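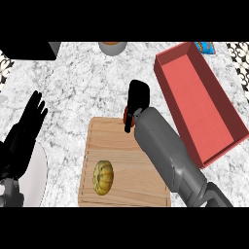
A squash on a wooden cutting board.

Why Is Everyone Waiting for the Latch Machine?
An explainer for curious kids, by Skye Munro

Grown-ups who run factories spend a lot of time worrying about bottlenecks. A bottleneck is the slowest step in a job. The name comes from the neck of a bottle, the skinny bit that makes tomato sauce take forever and then come out all at once on your shirt.

Let's visit the Trorkmont lunchbox factory in Flernthorpe. It smells of warm plastic and someone's egg sandwich. A lunchbox gets made in three steps:

Step one: a machine moulds the box. It can do 98 an hour and is very proud of itself.
Step two: a machine called Vutero clips on the latch. It can do 20 an hour.
Step three: Mr Morrison puts on the dinosaur sticker. He can do 60 an hour, or 55 if the stickers are curly.

So how many finished lunchboxes roll out each hour? Have a think before you read on.

The answer is 20. Every box has to go through Vutero, and Vutero can't be hurried. Mr Morrison spends most of his hour looking at a dinosaur.

Meanwhile the moulding machine keeps going flat out. Boxes with no latches pile up on the floor, then in the hallway, then in the boss's parking spot. One July, the pile reached 2583 boxes, and the boss had to catch the bus.

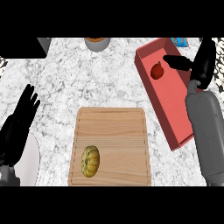
Would a faster moulding machine help?
It would make the pile grow faster, and that's all. The same 20 boxes an hour would come out the other end, and the boss would be catching the bus for even longer.

What did the factory do?

First, they slowed the moulding machine down to match Vutero. It sulked, but the hallway was clear again. Next, they stopped switching Vutero off at lunchtime. An hour lost at the bottleneck is an hour lost for the whole factory, so people now take turns eating.

Then they bought a second latch machine. With 2 of them running, the factory makes 40 lunchboxes an hour.

If they keep buying latch machines, sooner or later Mr Morrison becomes the slowest step. Fixing one bottleneck often means meeting the next one. He has been told this and is practising.

Try it at home

Get three people to make paper planes. One folds, one colours in both wings, one writes a name on the side. Watch where the paper piles up. It will be the colouring in.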